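Grasp looks fine in the viewer, planner says collision. Which one is lying?
Posted in: Sim & Planning

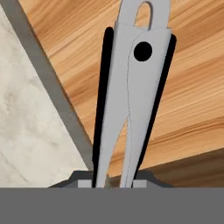 Wrist view, grey tool between both fingers

gredier_fan
Right, I've been at this since lunch and I need fresh eyes. I'm running the Zanduseo planner on top of our sim, grasping the grey plier-type thing from the tool set. The moment I ask for a lift plan I get "start state in collision", left finger against tool. Well yes, I'm holding it! I've run 18 poses and they all do it. Do I just pad everything by minus 2 mm and get on with my life?

urkberg_tom
Please don't do negative padding, you'll regret it the first time you go near a real bench. Have you attached the object to the gripper link before asking for the plan? If it's still a world object then the finger touching it counts as a crash. Needs the touch links list as well, both fingers AND the palm.

gredier_fan
Attached, yes. Touch links has both fingers. Not the palm... hang on.

Ruairí Phelan
I'd look at the mesh before the touch list. Your tool has a slot in the handle, a round hole, and a long pointed gap between the legs. If the collision mesh is a single convex hull all of that gets filled in, and the outline bulges past the real edge wherever the shape curves inwards. That left leg bends in a bit near the bottom, so I'd bet the hull sticks out exactly where your finger sits.

urkberg_tom
Disagree a bit. A hull makes it fat, but if the finger's in the allowed list it doesn't matter how fat it is. My money's still on the palm, the legs go right down to the gripper body.

Ruairí Phelan
Doesn't matter for the lift, fair enough. It does matter when he puts it down again and the planner thinks it's a solid paddle.

gredier_fan
OK, so adding the palm got rid of one contact but the left finger one is still there. Touch list had the old link name from the Daly gripper config, I'm an idiot. Fixed that and the lift plans first go.
Also checked the mesh and Ruairí's right, it's one hull. Visual mesh is 1,988 triangles, so should I just use that for collision?

Ruairí Phelan
I wouldn't. Run a convex decomposition and keep the pieces. Checks stay quick and you keep the gap.

daly_user_mags
I use the full mesh for everything up to nearly 3,000 triangles and it's been all right for me, slower but I can live with it. Depends how many plans you're doing.

gredier_fan
Overnight batches, so loads. Going with decomposition, will post the timings in the morning.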